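Come drive our robot arm this spring (no experience needed, please apply anyway)

Posted by Leilani Iwasaki, Montoya Robotics Club

Hi! I run the tabletop manipulation team at the Montoya Robotics Club, and we need people. Specifically, we need seven student operators for the project we've been calling Kollulach, and if you've ever lost an afternoon to a claw machine, I would love to hear from you.

The short version of the project: we teach an arm to clear things off a table and put them where they belong. A person drives the arm through the task, we save the run, and then we do it again with everything shuffled. Our goal is 3000 good runs by the end of the season. Last season's team got us 500, which sounded like a lot to me until Rania started training on them and asked very politely for more.

Our objects come from the recycling bin and the kitchen drawer. We buy almost nothing new, and I'm a little proud of that. 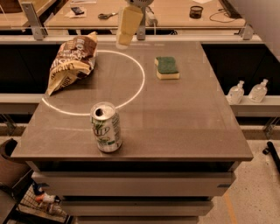

The ring table, with a soda can, a snack bag and a sponge out. Gripper up, ready to go.

So what would you be doing? Mostly driving. You'd work in pairs, one person on the controls and one person calling the task and writing down how it went. Swap whenever you like. A shift is two hours, and we have afternoon slots starting at 3 p.m. plus one late slot that somehow always fills up first (the night owls found us years ago). You'd sign up for two shifts a week from January through April, with a break whenever midterms hit.

Between runs you reset the table from a card. The cards tell you which object goes where, and we're fussy about it! If the card says the sponge is angled, angle it. After a week you won't need to think about it much.

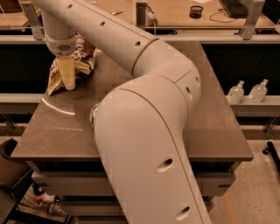 You don't need to code. I'll say it again for the people already closing the page — you don't need to code. Last season we had two nursing majors, a cellist and a guy from the bowling team, and the cellist was our best driver by a mile. If you do want to code, there's plenty to do on Vullell, our homegrown logging tool, which works fine as long as you never put a space in a file name. Ask Rania Rawashdeh about that one. She looks after the software side and she's very patient with beginners.

A few things I do care about. Show up on time, because your partner can't run a shift alone. Write honest notes. A fumbled grasp that's labeled as a fumble is useful to us, and one labeled as a success makes Rania sad for days. And learn where the stop button is before you learn anything else; we'll do that in the first ten minutes of training.
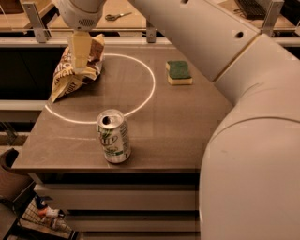 Training takes two sessions and we pay you for both. The first is safety and getting a feel for the controls, and you'll feel clumsy, everybody does. The second is grasping practice, where you work your way up from easy shapes to annoying ones. Bags are the annoying ones. You bring the fingers down on a wrinkled, folded-over snack bag like that and you have to decide which bit of it to go for, and every crumple is different. A can standing upright with clear space beside it is a much friendlier place to start, so that's where I put new people. By the end of the second session you'll have opinions about snack packaging, I promise.

Pay is the regular student hourly rate, or you can take it as project credit if your department allows it (check with your adviser first, please, I can't fix it afterward). Operators also get first pick of spots on the travel team for the Lulton Cup, our regional pick-and-place contest. We came in fourth last time and I'm not over it.

To apply, send me a few lines about yourself and the hours you're free. No résumé, no cover letter. Tell me something you've gotten good at by doing it over and over — knitting, free throws, parallel parking, whatever it is. Put "Kollulach operator" in the subject line so I can find you.

Applications close at the end of December. Drop a note in box 3174 at the student activities desk if you'd rather do it on paper, and if you want to see the arm before you decide, come by during any afternoon shift and ask for Leilani. We'll let you have a turn!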